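Looking after a hand-held gripper at home
Workshop and household tips, February 2021

If you have one of these grippers in the house, you will know how quickly it gathers fluff. Ours come out most afternoons for folding practice, and after a week or two of towels and pillowcases the fingers begin to feel gritty when you squeeze. It is a small job to put right, and rather a pleasant one with the radio on.

Start with a soft, dry paintbrush (an old pastry brush does nicely) and work from the fingertips down towards the body. Lint likes to settle where the fingers meet the housing, so go round there twice. Then wipe the gripping faces with a barely damp cloth and let them dry before you pinch anything. I used to use washing-up liquid, until Austra Luik at the Vaher repair bench told me it leaves a film, and she was quite right – the grip came back within the day.
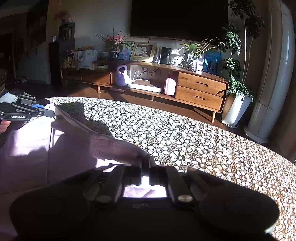
Screws are the other thing to keep an eye on. Everything works a little looser with use, and I go over mine after every 50 folds or so. The two round silver caps either side of the fingers want only a gentle check with your fingertips, and please don't lean on them with pliers, as I did in November. I spent a whole evening hunting for a replacement in my Bistico tin!

Last of all, try it on something thin. Pinch one edge of a tea towel, lift, and hold for six seconds. If the cloth creeps, clean the faces again before you start fiddling with the screws, and put the gripper away in a lidded box when you've finished.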